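Filed under: Home Tech, Opinion

Would I let the Stivora arm unpack my groceries? Ask me on a good day

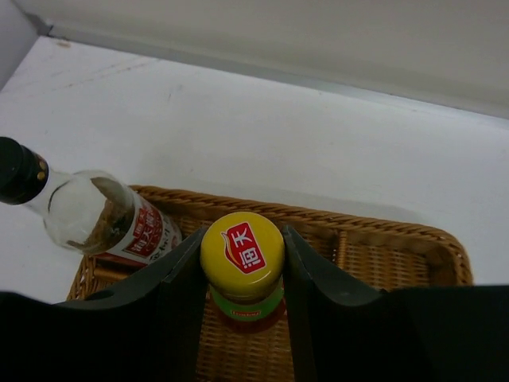

I've been going back and forth on this for weeks, so bear with me. The Stivora kit is the first benchtop arm pitched at ordinary households that I've wanted to like. It clamps to a counter, it comes with a pair of fairly plain flat fingers and a little wrist camera, and you teach it jobs by dragging it through them. The company's favourite party piece is sauces and condiments: jars, bottles, anything you'd fish out of a basket and put on a shelf.

And I get why they picked that! A jar standing up with a nice wide lid is about the friendliest thing you can hand a robot. The Haitian sauce with the yellow lid is a dream for it — bright colour, round top, stays where you put it. A glass bottle lying on its side across the rim of a basket is another matter. My six-year-old nephew would grab it by the neck without thinking. The arm has to work out which end is which, and whether the whole thing is going to roll, and meanwhile my tea's gone cold.

My gripe is with the pricing more than the hardware. You buy the arm, fine. Then there's the "Pantry" skill pack on a subscription, 33 dollars a month, and without it you're limited to 43 taught moves. That sounded like heaps until I started teaching it my own kitchen. Soy sauce used up four of them (tall bottle, short bottle, the refill jug, the tall bottle again because I moved the rack). Vorport sells a clunkier arm with no cap at all, and I'd forgive a lot of clunk for that.

Morag Rennie, who writes the newsletter that got me into all this, reckons I'm being stingy and that software people have to eat too. Fair enough. But I've already paid for the motors and the camera, and the teaching is my own labour, done on my own Wednesday night in my socks. Charging me rent to remember it feels cheeky.

What I'd love is a one-off price. Charge me 500 up front for the unlimited version and I'd grumble for a day and then pay it. I'd also swap the flat fingers for something with a bit of rubbery give, as glass makes me nervous, and I'd like the body behind the fingers to be slimmer. It's bulky down there, and in a small basket you spend a lot of time wondering what it's about to lean on.

So for now it stays clamped to the bench, and I keep teaching it things. I'm a soft touch for a gadget. If they drop the cap by December I'll renew, and if they don't, I'll be on the Vorport site with my credit card out.

Comments

Bendik Bakke
Can you reuse a taught move if the rack shifts a few centimetres, or is it always a fresh one?

Morven Shearer
Cancelled my Pantry pack after one month. The arm still does my spice jars every night and I'm happy with that.

Zhenhua Lei
Try putting the bottles in upright first. Not much help if your basket is shallow, I know.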